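Search this site Enter keywords
Filed under: Teaching > Automation > Rules and practice

Handout 4: What a cell standard does and does not tell you

Read this before the session. You should come with the Skivari checklist already marked up in pen, and with at least one clause you think should be struck out.

The checklist has 89 clauses. Most students take the number as a sign of care. I would ask you to be slower about that. Go through it and mark each clause T if you could fail a cell on it with a tape measure, a meter or a stopwatch, and W if it is only a wish. "Cabling shall be suitably managed" is a W. "The area shall be kept tidy" is a W. When Severyn Symonenko did this with the Hondcombe cells he found that the W clauses had been passed every single time, by every inspector. A clause that has never failed anything is doing no work.

Speed limits

The house rule at Hondcombe is 200 mm per second at the tool whenever a person is within reach, and 2000 with the guard shut. Both are round numbers and you should be suspicious of round numbers. Ask who measured the stopping distance, with what load in the gripper, and whether it was done again after the last change of tooling. If the answer is "the supplier's sheet", write that down as the answer. It counts as a finding.

Two arms, one part

The Munasinghe note treats a pair of arms as two single arms, each with its own risk sheet. I don't think this holds up. The worst moments in a shared task come when both have hold of the part, or when one lets go before the other is ready. Neither sheet covers that. Eser's version adds a line saying that handovers "shall be considered", and you can mark that one W as well.

For Monday-morning paperwork the two-sheet method is popular, being quick. Quick to fill in is a poor reason to trust a form.

Reach and clearance

Clearance rules are nearly always written for the arm alone. The drawing gives a reach of 1530 mm and somebody puts a fence beyond it. Hoses, brackets and whatever the gripper is holding get left out. On the pair below, a purple tube bows out past the elbow on the left arm, and on the right one it arches up over the wrist, so an outline traced round the links would miss both. Draw the outline again with the tubing in it, then add the phone case, and see which clauses still pass.
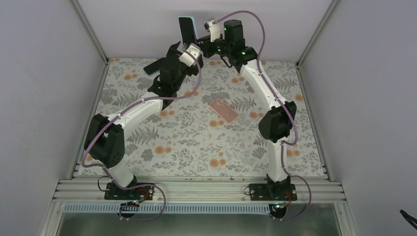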